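Budgeting for a kitchen robot arm: what I'd tell a friend before they spend a penny

I get asked about this most weeks now, usually by people who've seen a clip of an arm doing the washing-up and want to know what it costs. The arm is the easy bit to price. It's everything round it that eats the money, and I say that as someone who has planned two of these set-ups, one in my own workshop kitchen and one for my friend Apostolos Lambrakis, who runs a little cookery room and hates the sink more than anybody I know.

So here are my tips, in the order I wish I'd had them.

Start with one chore

Write down the single job you want done and stick to it. Mine was "cups and bowls out of the sink". Apostolos started with a list as long as your arm (sorry) and every supplier he rang quoted him for the whole lot. Once he'd cut it back to clearing the sink the quotes were suddenly things you could compare side by side.

Measure the worktop before you ring anyone

Get a tape and a bit of paper. You want the depth of the worktop, the distance from where the arm will stand to the far corner of the sink, and the depth of the basin. Then measure up to whatever hangs above: shelves, a window catch, the top of the tap. Arms fold at the elbow and that elbow goes somewhere! I drew mine on the back of an envelope and still forgot the tap.

When a firm gives you a reach figure, ask whether it's measured to the wrist or to the tip of whatever hand you're fitting, and ask what's left of it once the arm has to go down into a basin as well as across. Reaching down uses up far more than you'd expect.

Ask for a simulation of your own kitchen

This is my favourite tip and the one people skip. Plenty of suppliers will build a rough version of your room on a computer and put the arm in it before anything is ordered. Markos Stergiou at Dreren did ours, and it cost 96 pounds, taken off the bill if you go ahead. Cheapest money I spent on the whole thing.

Don't settle for an empty kitchen in the model, either. Ask for crockery in the sink, and ask for a few awkward things, like a mug lying on its side or something small down at the bottom. A row of cups all standing to attention tells you very little about a Friday night sink. Have a look from more than one angle too, as a big forearm can hide half the basin from one side.

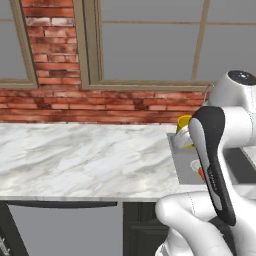

Price the hand separately

The gripper is often a separate line on the quote, and sometimes it isn't on the quote at all. I had one from Curnon that looked wonderfully low until I spotted there was nothing on the end of the arm. Adding a hand fit for crockery put it up by 412 pounds. Ask about spare fingertips while you're at it, and whether you can change them yourself with an ordinary hex key.

Check what it's happy to get wet

Sinks splash. Ask for the splash rating of the arm, the hand and the cable in writing, all three, because they can be different. If the firm wants you to add a cover, get the price of the cover and ask how it comes off for washing. Ours goes through a cool wash and dries on the line.

Put the mounting and the electrics in the budget

I'd set aside nothing at all for this, which was daft. A joiner had to stiffen the cabinet under the worktop, an electrician moved a socket away from the water, and the whole lot came to almost 674 pounds. If you've got a stone top, speak to whoever fitted it before anybody goes near it with a drill. Tzanetos do a clamp-on base which might save you the hole, though do check the thickness of your worktop and the overhang at the front edge first.

Rent for a month if you can

Zonness rent by the month and I'd do that again without a second thought. We had ours through December, so it got the full run of roasting tins and sherry glasses, and by the end I had a proper list of what I wanted it to lift and what I'd rather keep washing by hand (the sherry glasses).

Keep a bit back

Whatever total you get to, hold some over for the first year. You'll want a different dish rack, or a brighter lamp over the basin, or another visit from the fitter to move the base a few inches to the left - I wanted all of those. Apostolos has only needed the lamp so far, but he's eyeing up my dish rack.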